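Nesrin Avcı had the kettle on before I had my coat off, and by the time we sat down she was already halfway through a story about her grandmother's stuffed peppers. She has run the Kondovley cooking evenings for years now, and she talks the way she cooks – with plenty of everything and no particular hurry.

"My grandmother never wrote one word down," she told me. "She would say, enough rice. Enough for what? Enough! So I stood next to her and I watched her hands."

That is more or less how she teaches today. The first class, one January, drew a handful of neighbors to a borrowed kitchen with a stove that leaned. Last year 979 people came through, and she has a waiting list of 40 for the spring. She still likes to greet each group at the door herself, and she still sends everybody home with something in a jar.

I asked what beginners get wrong, and she laughed for quite a while.

"They are afraid of the onion. They give it three minutes and they think it's finished. I tell them, go slow, have a chat, come back. It should smell sweet." She feels much the same about salt, and about peppers, which she likes to char right over the flame until the skin goes black and blistered. "People see black and they want to throw it out. No, no. Put a bowl over it and wait."

Her helper on most evenings is Gion Strebel, a retired baker who came to learn one soup and stayed. He handles the bread. "I came for the lentils," he said from the sink, "and she handed me an apron." The two of them argue cheerfully about garlic, and I was asked to take sides more than once.

Avocados turned up late in her life, she said, and she was suspicious of them for a good ten years. Now she mashes them with lemon and chili flakes and eats them on Gion's rye at four in the afternoon, standing up.

Before I left she gave me a jar of pickled chilies and strict orders to leave it closed for two weeks. I lasted until Vellska station.
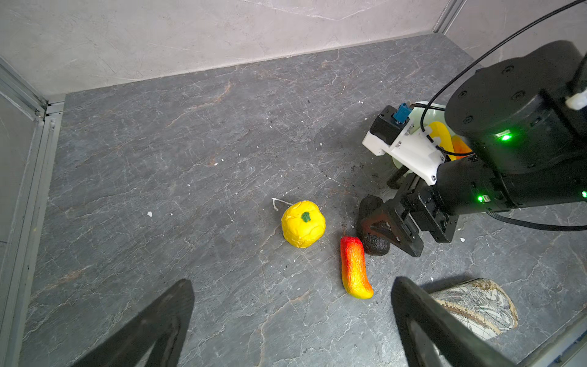 A yellow bell pepper, a red-and-yellow chili and an avocado.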